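Kastar corrects its riot, in part

The Kastar has printed a correction to its front page story on the Kestum disturbances. It runs to three sentences and can be found at the foot of the page with the tide tables, under an advertisement for guttering. Readers who bought the paper for the original story, which had a headline you could have read from across a car park, may need to bring their glasses.

The original, as anyone who has been in a newsagent's this summer will remember, said that a mob of 50 youths from the hostel at Kestum had attacked worshippers on their way to evening prayers, that stones had been thrown, and that the police had "stood by". The youths were described as newcomers. The worshippers were described as terrified. There was a photograph of young men running down a hill with their mouths open, and under it the words "Hatred on our streets".

The young men were running down a hill because they were in a race. It was the Kestum hill race, which takes place every June, and their mouths were open because it is a very steep hill.

Where the picture came from

The man who worked this out is Taner Işık, who edits the monthly bulletin Were and has been reading the Kastar with a pencil in his hand for longer than can be good for anyone. His first clue was that several of the mob had numbers pinned to their vests.

"They cropped most of them," he told us. "They missed one. There is a lad at the back with a number on his chest and half the name of a bakery. I thought, that is a very well organised mob, they have got a sponsor." 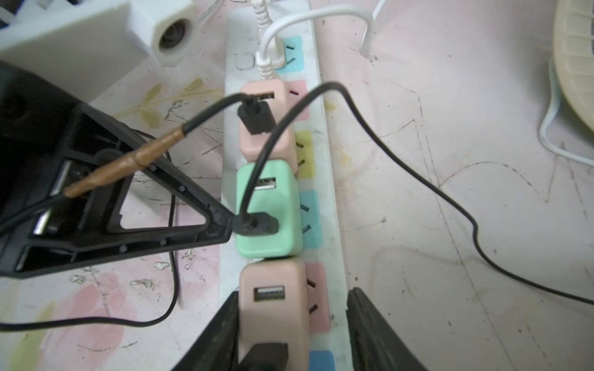

Işık rang the bakery. The bakery was delighted to be asked and posted him a print of the whole photograph, which includes a finishing line, a trestle table and a large number of people clapping. The same print had been sent to the Kastar by the race organisers, with a polite note asking whether there might be room for it on the sports page. There was not room for it on the sports page. It went into a drawer, and when the paper wanted a picture of young men from Kestum looking violent, it came out again.

Some of the runners do live at the hostel, so in that narrow sense the caption was half right. Others are from the town and have been there all their lives. One of them is the nephew of a Kastar advertising manager, a fact that seems to have got round the building rather faster than the correction did.

What happened that evening

As for the attack itself, the police record for the night shows a single call from the street in question. A resident rang to complain about a car alarm. An officer went, the alarm stopped, the officer left. This may be what the Kastar meant by standing by.

The secretary of the prayer hall says that nobody at the hall reported stones, that he was there until the lights were put out, and that the first he heard of his own terror was when his sister telephoned him in tears from the coast. He asked the newspaper where it had got the story. He was told that it came from sources in the community. He replied that he was the community, or at any rate the part of it with the keys, and was told that someone would ring him back.

No one has. We asked the Kastar whether it intended to, and were told that someone would ring us back.

The trail, so far as Were has been able to follow it, leads to the column of Tumaini Laizer, who writes for the Kastar under the heading "Plain Facts" and who is much in demand on the radio as an authority on trouble between faiths. Mr Laizer wrote that he had spoken to "an eyewitness who cannot be named". A leaflet pushed through doors in Bitum a few days earlier contains the same account, with the same number of youths, the same stones and the same spelling mistake in the name of the street. The leaflet was put out by a group that wants the hostel shut and has never made any secret of it. Perhaps the eyewitness who cannot be named also does leaflets.

Mr Laizer has since written a further column. He does not mention the race. He says that he will not be silenced, that he has received a great many letters of support, and that those who quibble over a photograph are ignoring the wider picture. Işık's view is that he would be happy to look at the wider picture and has one from the bakery if Mr Laizer would like to borrow it.

A habit of long standing

It would be easier to put all this down to a bad week if the bulletin did not keep a file. According to Were, this is the 15th time that a "Plain Facts" column has had to be put right in whole or in part. Among the earlier ones are the school at Bitum that had banned hymns (it had a broken piano), the councillor who refused to shake hands with a rabbi (he had his arm in a sling, and the rabbi had driven him home from hospital) and the secret meeting of extremists in the back room of a library, which was a chess club and had a poster up.

None of those corrections appeared on the page where the story had been. Two were printed in the holiday edition. The chess club got a letter and a book token.

The trouble, from the point of view of anyone who would like to see the record straight, is that the first version travels and the second one stays at home. The riot story was picked up by a radio phone-in, quoted in a sermon and read aloud at a council meeting by a member who held up the photograph so that the public gallery could see how angry the young men were. The minutes record that the chamber was "shocked". They have not been amended. The clerk says they are an accurate record of what was said, and he is quite right.

At the hostel, the warden had the front windows boarded for a fortnight on police advice. The boards have now come down. The residents who ran in the race had kept the cutting, for want of any other picture of themselves finishing, and one has it up on the wall of his room with the headline folded back.

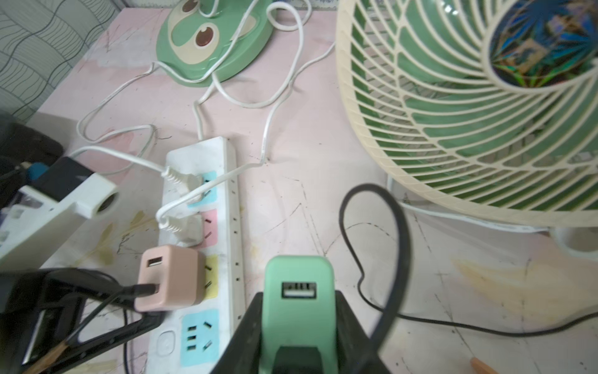
What the paper says

The correction in full reads: "A photograph used to illustrate our report on tensions in Kestum was taken at a sporting event. We are happy to make this clear. We stand by our story."

Careful readers will notice that the three sentences do not quite get on with one another. If the picture showed a race, there remains the question of what is left of the story to stand by, and on this the newspaper has been less forthcoming. A spokeswoman said that the report had been written in good faith on the basis of information available at the time. Asked what the information was, she said that it was no longer available.

The race organisers have written to the editor. They would like an apology to the runners, a proper caption and, if it is not too much trouble, the results. They point out that the course record was broken this year and that this went unreported in all the excitement.

The prayer hall has written too. Its letter asks for the correction to be printed on the front page, at the same size as the headline. The editor's reply thanks the hall for its interest in the newspaper and encloses a form for taking out a subscription.

Işık has put the bakery's print on the cover of the August 1999 number of Were, uncropped, with the clapping people left in. He sent a copy to every member of the council. Three have written back, one of them to ask to be taken off the mailing list.

Mr Laizer was invited to comment for this item. His office said that he was away, preparing a talk on standards in the press.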